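The bedspread had clouds on it. Shoaib Mirani had slept under clouds as a boy, on a mattress his uncle bought from a man named Korow, and he had never once dreamed of the sky. He mentioned this to his sister while she was stripping the pillows.

"It's yellow," she said. "It goes with the room."

"Nothing goes with this room."

She took the pillows down the hall and left him with the clothes. Their mother was moving to Stestar in the morning, to an apartment on the third floor with one closet, and everything she owned had to be folded down to fit in it. Those were the words in the brochure: folded down. The brochure had come from a company called Tratora that sold moving plans to old people and their children, and it promised that a well-folded household took up half the space of a badly folded one. Shoaib had read that line twice. He had worked in a warehouse for 12 years and had yet to see anything take up half the space of itself.

He folded all the same. He did the sweaters, and the things their mother called her good things, which looked to him like all her other things. He made a pile at the far end of the bed and it leaned, and he pushed it upright, and it leaned the other way.

"You're doing the sleeves wrong," his mother said from the doorway. She had her coat on. She had been wearing it since breakfast.

"How are the sleeves supposed to go?"

"In."

"They are in."

She came and looked at the pile the way she looked at fruit in a store. Then she pulled open the cabinet, felt along the shelf without looking, and brought out a length of brown cloth. She laid it on the bed in front of him.

"Your father's," she said.

Shoaib doubted it. His father had owned 3 colors, all of them gray. "I never saw him wear that."

"He wore it in Ngubane. Before you."

Ngubane was where everything had happened. His father had been funny in Ngubane. He had danced there, according to her, and once talked a policeman out of a fine by reciting a poem. The man Shoaib remembered had read the backs of cereal boxes and gone to bed at nine.

"What is it, a scarf?"

"It's whatever you want. He wore it on his neck, he wore it on his head if it rained. Fold it the long way."
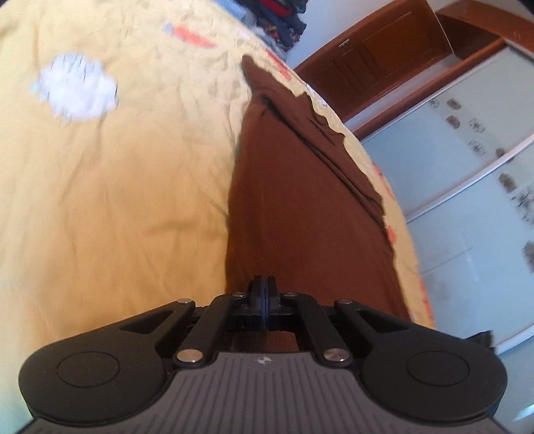

Page 248

He folded it the long way. One side doubled over neatly enough, and the far end came to a point with some rumpling in it that he smoothed and that came back. It was a good brown, he had to admit, like the chocolate she used to hide behind the flour.

"Better," said his mother, who had not been looking.

"Did he really dance?"

"Who?"

"Dad. In Ngubane."

She sat down on the edge of the bed with her handbag on her knees. The clouds bunched up under her. For a while she seemed to be working out whether he had asked in order to know or in order to catch her at something, and he wasn't sure himself.

"He danced badly," she said. "I never told you he danced well."

This was true. He went back over every version he could remember, and there were a lot of them, and the word well was not in any. It bothered him. A made-up husband would have been a better dancer.

"And the policeman?"

"There was a policeman."

"And the poem?"

"It was more of a song." She opened the handbag, checked that her keys were in it, and shut it. "It was a song about a goat. The policeman knew it. That's why he let us go, he was from the same place. Your father always left that part out, so I left it out."

His sister called from the hall to ask who had the tape. Neither of them answered. Shoaib picked up the brown cloth, which undid itself at once, and held it to his nose. It smelled like the cabinet. He had expected that – he had told himself before he picked it up that it would smell like the cabinet – and he was annoyed to be disappointed.

"Put it on," his mother said.

"I'm not putting it on."

"It won't fit in the closet. They only give me the one."

"It's a scarf, Mama. It'll fit in a drawer. It'll fit in your bag."

"There's no room in my bag."

He had just seen inside the bag. There were keys in it, and a tissue.

He put the thing around his neck, where it hung too long on one side, and went to find the tape. When he passed the mirror in the hall he kept his eyes on the floor, and his sister, coming the other way with a box, stopped and asked him where on earth he had found Dad's scarf.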